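Autumn walk-round: calf shed and bull pen, Keskin Farm
Filled in by Melahat Güler, with Settimio Marras for company on the second half

I do this one every September before the cows come in, and I always mean to keep it short, so bear with me!

1. Yard gates and latches
OK, mostly. The gate by the straw barn has dropped again and you have to lift it with your knee to get the pin home. Dilek has the longer hinge bolts in her van and will fit them on Saturday.

2. Calf pens, rails and sharp edges
Needs work. Pen four has a split rail at just about calf-eye height. I've tied sacking round it for now (not pretty, I know) and moved the three little Jerseys next door, where they seem very happy with themselves.

3. Water troughs
OK. All scrubbed out. The ballcock in the end trough is slow, but it does get there.

4. Slurry store fence and warning signs
OK. Fence sound all the way along. The sign on the lane side has faded so badly that you'd need to be leaning on it to read it, so please could we order another.

5. Bull pen escape gap
OK. Clear on both sides, and do let's keep it that way. Last winter it filled up with buckets.

6. Medicine cupboard
Locked, key where it should be. Two bottles were past their date and I've put them by for the vet to take. Book is up to date as far as cow 396, then there's a gap before 516, so Recep, could you have a look through your notebook when you get a minute?

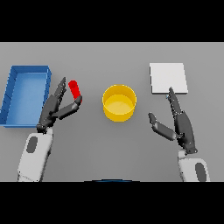 7. Fire extinguishers
One missing from the tractor shed. Settimio thinks it went up to the grain store at harvest and stayed there.

8. Lights and sockets
Needs work. The socket by the milk warmer has a cracked cover. Taped over, switched off at the board, not to be used until the electrician has been.

Next look: once the rail and the socket are done.
M.G.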